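Stunix Floor Unit - hire and purchase
Gindance Leisure Equipment > Cleaning and hygiene > Automated

Product summary

The Stunix is a self-driving floor cleaner for gyms, studios and changing areas. It scrubs, picks up its own dirty water and goes back to its dock when the tank is full or the battery is low. We have stocked it since August, and we were not in a hurry to do so. The maker's leaflet says it will "transform your team's day". We would put it lower than that. It cleans open floor, and it does that part well.

What it does

Scrubs rubber matting, vinyl and sealed tile. Follows a route you teach it by walking it round once. Stops for people, benches and bags. Sends a message to a phone when it gets stuck, so somebody has to carry the phone.

What it does not do

It does not clean equipment. It has no arm and cannot lift, turn or hold anything. Handles, seats, pads, pins and cables stay with your staff, as do mirrors, bins and anything kept on a rack. It also leaves a strip unwashed along walls and round machine feet, and on jigsaw mats with worn seams it may leave a little water in the joints. Go over those with a mop.

Specification

Tank: 2 compartments, clean and dirty
Brushes: 2, side by side, tool-free change
Running time per charge: 3 hours on level floor
Largest area per charge: 800 square metres, if it is clear
Dock: wall socket, needs open floor in front of it
Noise: fine overnight, too loud for a yoga class

That area figure is for clear floor. A weights room is seldom clear, and you should not plan your rota on it. Ask us to bring one over and run it on your own floor before you sign anything. We would sooner lose the sale than take the unit back in a month with a torn squeegee.

What changes for the people who clean

This is the part buyers skip, so we have given it more room than the brushes.

Most enquiries begin with hours saved. We asked two customers how it had gone and got two rather different answers.

Marijke Van Acker manages the Cisent gym, which has a wide studio and a long corridor. The evening mopping has gone from her rota and she doesn't miss it. She did not cut anybody's hours. The same people now spend that time on the kit, and she had to write a new list for them because the old one said "floors" and very little else. Her one complaint is the messages, which come when the unit finds a dropped towel.

Senga Cowie looks after cleaning at Munro, where the machines are close together. She was doubtful at the start and still is. "It's a good mop that drives itself," she told us. "I was sold a cleaner." Her staff now have to pick up bands, clips and bottles before it goes out, and some of them feel they are tidying up for a machine. She kept it for the entrance and the walkways and sent back the second one.

We think both of them are right. The dull part of the job gets shorter. What is left is hand work, much of it low down, and it takes longer than a manager behind a desk tends to believe. If you take an hour off the rota on the day the unit arrives, the handles will show it before the floor does.

Three questions to settle before you order. Who clears the floor, and are they paid for that time? Who answers the phone when it stops? Who empties the dirty tank? (It smells. Do it every night.)

Work that stays by hand

Grips, small weights, used wipes and the bin they go in:

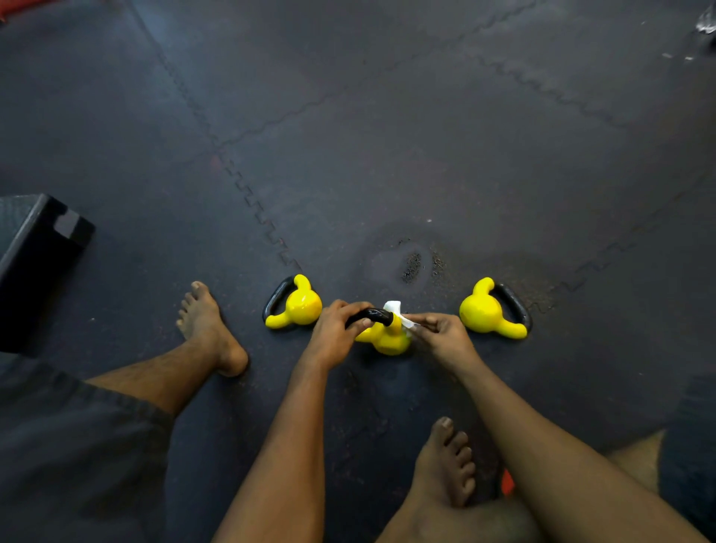
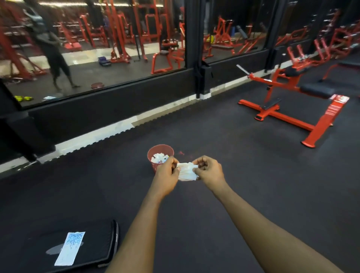
We are sometimes asked if a later model will take on equipment as well. The maker says it is "exploring" this. We have heard that word from other makers about other machines, and we suggest you buy on what the unit does now. If you need help with the kit itself, spend the money on people, decent wipes and a low stool or kneeling pad.

Hire and purchase

Hire is by the month and includes brushes, squeegee blades and one visit to teach the route. If you move your machines about, the route has to be taught again. Your staff can do it - it is a matter of pushing the unit round with the button held down - but let whoever cleans the room do the pushing. They know where it gets wet.

Purchase includes the dock and a spare set of blades. Detergent is not included. Use a low-foam one, and not the pink concentrate, which fills the dirty tank with froth and sets off the full warning.

Returns are accepted on unused units only. Demonstrations are free and carry no obligation. Please have the cleaning staff there when we come, and not just the person with the budget.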